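Cricket Corner

Well, friends, the whites are washed, the pads are back in the loft, and I think most of us have finally stopped talking about that last over against Gallegos. (Most of us. You know who you are.) For anyone who missed it, we needed 35 off the final three overs with only two wickets in hand, and Bimla Mathur walked out to bat as if she were going to fetch the mail. She finished not out, we got home with a ball to spare, and the cheer from the boundary must have carried clear over to Brimton.

That win put us second in the table, our best finish since we joined the league, and it gave a lovely shape to a season that began so badly. Those of you who stood in the rain back in March for the first practice will remember that we could barely put a side together. By the end of summer we were leaving good players out, and I never thought I would be writing that.

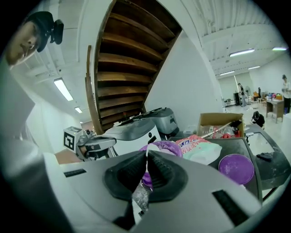
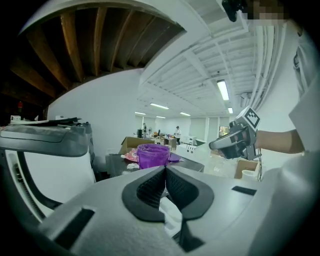 Two views, same place and same occasion.

Kanokwan Nuchit takes over as captain for the coming year, and I can't think of a better choice. She opened the bowling in every match, and her spell at Orisance, when we were defending a total of just 110, was the finest I saw all year - she hardly gave them a loose ball, and she was still smiling at the end of it. She would like to hear from anybody who fancies keeping wicket, as our regular keeper is moving away and the job is wide open. No experience needed, though a good pair of knees would help!

Winter nets are on Wednesday evenings in the sports hall at Imer, starting at seven. Please wear flat shoes with clean soles, as the floor there is new and they are fussy about it. Beginners are very welcome, and we have plenty of spare bats and helmets to lend, so do bring a friend or a neighbor or a bored teenager.

Membership forms for next season need to be back with me by 10/31/18. You can hand yours over at nets or drop it through my door, and if you have lost the form just give me a call and I'll find you another.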